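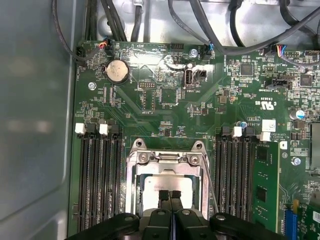
The first quotation Till Steinbach received for a server teardown cell ran to one page. The robot was on it, the gripper was on it, and so was a table. He signed off the budget on that basis and spent most of the following year asking for more money.

Steinbach runs planning at Nestberg, a refurbishing firm that has taken in retired office and data centre hardware since 2004. Pallets arrive, machines are opened, and anything worth selling again comes out: memory, processors, expansion cards, sometimes the whole board. The work is done at benches by people with screwdrivers and trays. The plan was to give the most repetitive part of it to a robot arm and move two of the bench staff on to testing, where there was a backlog.

"The arm was the easy bit to buy," he says. "You look at reach, you look at payload, you choose. I had a spreadsheet for the arm. I had no spreadsheet for anything else."

Everything else has turned out to be the larger share. His advice to other firms of the same size is to write the arm down as a single line and then leave a page free beneath it.

**Fingers**

A standard parallel gripper will hold a memory module. Whether it can reach one is another matter. Server boards are crowded, with sockets set between banks of memory slots, cables crossing the top and small plugs standing up wherever the designer had space for them. The pads may be slim enough while the body behind them is too wide.

Nestberg bought its first set of fingers from a catalogue and had the next two made by Dreßler, a small machine shop nearby. Steinbach now budgets for three sets in the first year and treats them as consumables. Ribbed pads wear, and a worn pad slips on a smooth edge.

**Sight**

A camera at the wrist sees what the fingers are about to touch, but it also sees glare. Heat spreaders and retention frames are bright metal, and under the ordinary ceiling lights they washed out. Nestberg paid for a diffused light, then for a second bracket to hold it clear of the chassis wall. Neither had been quoted.

**Variety**

The cost that is hardest to put in a spreadsheet is the number of different machines. A factory that builds one product can program one routine. A refurbisher gets whatever the customer is throwing out. Latches differ, levers open to different sides, and a board may come in with one module fitted or with every slot full.

Steinbach's answer was to narrow the job. He went through the intake records and picked 7 chassis models that came in often enough to matter. Anything else goes to the benches as before. The integrator, Briltel, had suggested starting with a wider list and a longer contract. He turned that down and does not regret it.

He also set a volume test. If a model brings in fewer than 500 units a year, no one writes a routine for it. The cell as a whole needs 3000 units a year to pay its way on his figures, and he expects to reach that in the second year – the first has gone on fixtures and training.

**Software and support**

Nestberg runs the cell on Sarnonell, which is licensed by the year. Steinbach compared it with a one-off purchase and chose the subscription for the support line, which his staff used heavily in the early months. He would ask now for the price of years two and three in writing before signing. Renewal terms were the one part of the contract he had not read closely.

Training should be costed as time away from the bench, he says, as well as the course fee. Two people were trained at Nestberg so that one could be on leave. During those weeks output fell, and that loss belongs in the project budget even if it never appears on an invoice.

The next decision is due in November, when he has to say whether he wants a second cell. He has asked for quotations again. This time the request went out with a tray of old boards and a list of the parts he wants removed from them, and he has told the suppliers to price the fingers, the lighting and the fixtures separately.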